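Captions shifted by one record after import to Pirketti (student life collection)
Status: solved, one small question left open
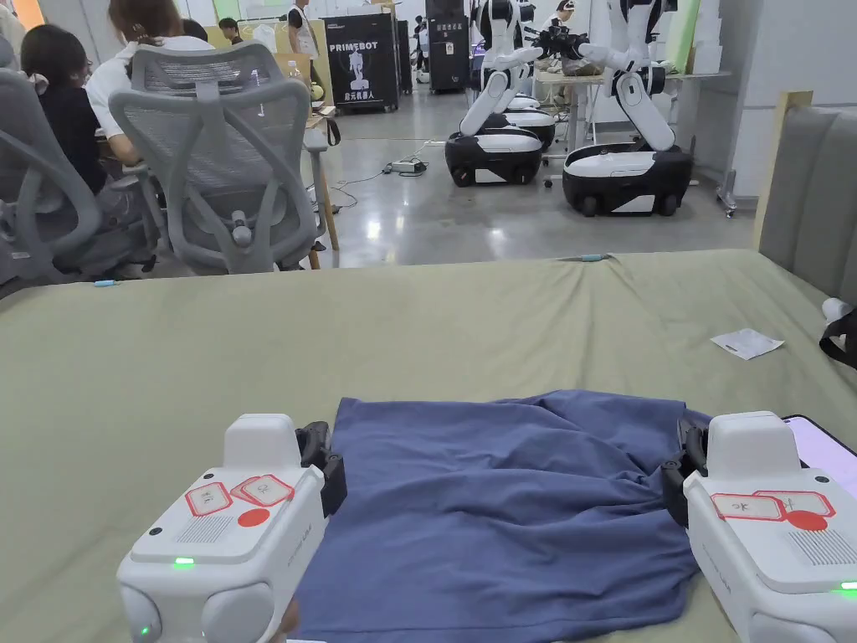 Blue T-shirt on a green bedsheet

Category: Import and metadata
Site: Oltitz College, digital history pages
Opened in: June
Priority: normal, changed to high by the reporter, changed back to normal by support

Reporter, 09:10

Good morning. I am writing for the small archive of Oltitz College. We are preparing online pages about student life in the former residence, Brøndum House: the dining room, the laundry, the evening dances, the winter when the heating was broken. The texts are written by students of the history course, and the photographs come from old yearbooks and from former residents.

Yesterday we imported 170 records into Pirketti with a CSV file. The file was exported from Atus, our older catalogue. The import finished and the message was green, without any warning. But when I looked at the pages I saw that many captions are under the wrong photograph. The caption for the kitchen staff is under a picture of the rowing club. The rowing club caption is under a picture of the library stairs. It seems that every caption has moved one place down.

The first records are correct. The problem starts at record 26 and goes on from there.

There is also a second problem, which I think is separate. The name of the house is shown as BrÃ¸ndum in the titles. In Atus it is written correctly.

What I have tried already:
I emptied the browser cache and logged in again.
I opened the page in another browser.
I asked a colleague to open it on her own computer. She sees the same.
I repeated the import for a part of the file. The result was the same, and now I have some records twice. I am sorry for this.

Please advise me before I touch more.

Support, 10:25

Thank you for the clear report. Please do not run another import for now. Could you attach the CSV file exactly as it came out of Atus? If you opened and saved it in a spreadsheet program in between, please tell us, and send both versions if you still have them.

Please also tell us which import type you selected, "records with media" or "records, then media".

Reporter, 11:05

Both files are attached. Yes, I opened it in a spreadsheet to correct some spelling mistakes, and then I saved it again as CSV. I did not know that this can change something.

I selected "records, then media". The photographs were uploaded in a second step, from a folder. I did not fill in the file name column, because the help page says it is optional.

Support, 13:40

We have found the reason for the first problem.

In row 26 the caption contains a line break. It is the text about the long tables in the dining room, where the author made two paragraphs. In the original export from Atus the whole caption stands between quotation marks, so the line break is harmless. In the version saved from the spreadsheet the quotation marks are missing in this row. Our importer then reads the second paragraph as the beginning of a new row, and all captions after it are moved down by one.

The photographs were matched by their order in the folder, as no file names were given. They did not move, only the captions did.

The second problem is also visible in the file. Atus exports in UTF-8. The spreadsheet read the file with a different encoding and saved the wrong characters, so the ø was already damaged before it came to us.

Suggested steps:

1. Take the original export from Atus. Do not open it with a double click.
2. Start the spreadsheet with an empty sheet and use the import function for text files. Choose UTF-8 as encoding, comma as separator and the double quotation mark as text delimiter.
3. Look at row 26 and check that both paragraphs are inside one cell.
4. Make your spelling corrections again.
5. Fill in the file name column. It is optional, but we recommend it strongly.
6. Save as CSV, UTF-8, with the option "quote all text cells".
7. In Pirketti, go to Batches and use "Undo batch" for both imports from yesterday, the newer one first.
8. Import the new file.

The limit is up to 1000 rows in one file, so you do not need to divide it.

Reporter, 14:15

Thank you, this is very understandable. I have one worry before I click "Undo batch". Two students have already written longer texts directly in Pirketti, in the field "Story". One is about the dining room and what the residents ate there, the other is about the rule that guests had to leave before the last tram. These texts are not in the CSV. Will they be deleted?

Support, 14:30

Yes, they would be deleted. It is good that you asked. Please open each of the two records, choose More, then "Export this record", and keep the files. After the new import you can paste the texts back into the Story field.

Reporter, 16:50

I have done the steps until number 6. The two stories are exported, and for safety I have also copied them into a normal text document.

One remark for other people who may read this. The file name column took me the most time. Our scans have names given by the scanner, which tell nothing about the content, and I had to compare every photograph with the printed list from the archive box. During this work I found that two photographs of the dining room had been exchanged in Atus for years. One shows the room before it was rebuilt, and it had the caption of the rebuilt room. So the error had also a good side.

I will continue tomorrow, because I prefer not to delete anything at the end of the day.

Reporter, next day, 08:55

Both batches are undone. Pirketti asked me to confirm two times. The list of records is empty now.

Reporter, 09:35

The new import is finished. Results:

Title with Brøndum: correct everywhere.
Record 26: both paragraphs are in one caption.
Captions and photographs: correct in the records I opened.
But 16 records have no photograph at all, only a grey field.

I have checked the file names of these records and cannot see a mistake. Please find the list attached.

Support, 10:20

Thank you for the list. In all 16 cases the file name in your CSV ends in .jpg, while the file in the folder ends in .JPG with capital letters. Pirketti treats these as two different names. Probably these scans were made with another device.

You can change the ending in the CSV, or rename the files in the folder. If you change the CSV, choose "Update existing records" at the next import and not "Create new records", otherwise you will have them twice again.

Reporter, 11:10

Correct, these are the photographs which a former resident scanned at home and sent to us. I have changed the CSV and used "Update existing records". All photographs are visible now. I went through the whole collection from the first record to the last one, with the printed list beside me, and every caption belongs to its photograph.

The two stories are also back in their place. The text about the dining room had lost its italics for the names of the newspapers, but this was quickly repaired by hand.

Open question: in Atus we have a field "Source", where we write for example "yearbook, author unknown". In Pirketti this appears as the last line of the caption, and the students ask if it can stand separately, in smaller letters. For them it is important that a reader can see at once when we do not know who wrote a text or who took a photograph. At the moment it looks as if it was part of the sentence before.

Support, 11:45

We are glad that the collection is complete again.

For the source line: please go to Settings, Field mapping, and connect "Source" with "Credit" in place of "Caption (append)". The credit line is shown under the caption. The size of the letters depends on the theme of your site. We cannot change it from our side, but your web administrator can do it in the style settings. After the change of the mapping you have to run "Update existing records" once more with the same file.

We have also passed on two proposals to the developers: a warning when a row in the CSV has fewer columns than the header, and a file name comparison which ignores capital letters. We cannot promise a date.

Reporter, 13:20

The mapping is changed and the credit line stands alone now. For the smaller letters I have written to our web office and wait for the answer. You may close the ticket from my side. If the answer is useful for others I will add it as a comment.

Ticket set to solved, 13:25
Comments remain open.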